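How to run a one-night eight-ball comp at your local

Print this page | E-mail this page

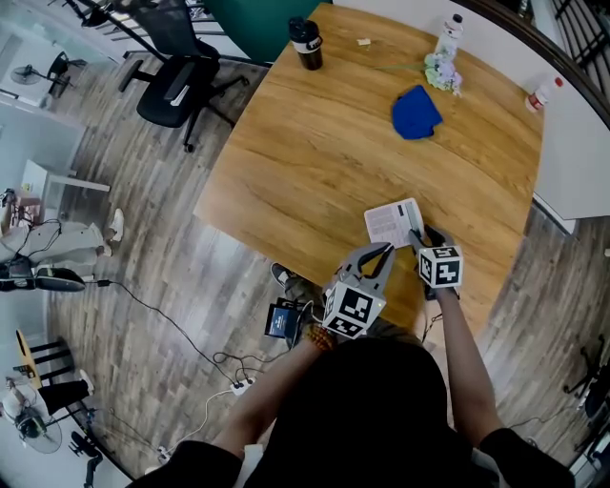 How many players do you need before it's worth running a proper comp? Eight is plenty for one table, and sixteen is about as far as I'd push it unless the pub has a second one and doesn't mind you hogging both.

I've been running ours at the Grumlow for a few years now and I've made most of the mistakes going, so what follows is how I do it these days. Yours might end up quite different!

Sort the time first. Work out how long a frame takes with your crowd (the real crowd, after a couple of beers, not the sharks) and multiply. Ours take 15 minutes or so. A straight knockout with sixteen players is 15 frames, so on one table that's nearly four hours before anyone's had a chat or gone to the bar. Start at six if you can. We used to start at half past seven and Kathleen Ó Néill once played her semi with the stools already up on the tables.

Collect the entry fees before the draw. All of them. I charge nine dollars a head, and with a full night of 52 players over the March series we took in 468 dollars, every cent of which went back out as prizes - the pub chucked in the table for free because we were buying dinner.

Next, the draw. Write the names on bits of paper, fold them the same way and pull them out of a hat in front of everybody. I tried an app one time and got accused of fixing it. If you've got an odd number, put in blank slips until you reach eight or sixteen, and whoever draws a blank gets a bye. Just make sure two blanks don't end up facing each other (pull one back and draw again if they do).

Pin up your house rules before the first break. The arguments are always over the same stuff:

- does a foul give you 2 shots or ball in hand
- do you have to nominate the pocket on the black
- what happens if the black goes in off the break
- is there a shot clock (we allow 30 seconds, but only if someone complains)

Pick an answer for each, write it in big letters and stick to it all night. Pin-yu Au does our refereeing and she simply points at the wall.

Consider a plate comp for first-round losers if you have a second table. People come out, pay their money and lose in ten minutes, and it's a bit rough to send them home after that. Race to one, loser racks, small prize. Angeliki Kourkoulas has won our plate more often than she's got past round one of the main draw and she's very proud of it.

For the final, go to best of three and turn the jukebox down. Chalk the next date on the board while everyone's still in the room, and take names for it then and there.

Print this page | E-mail this page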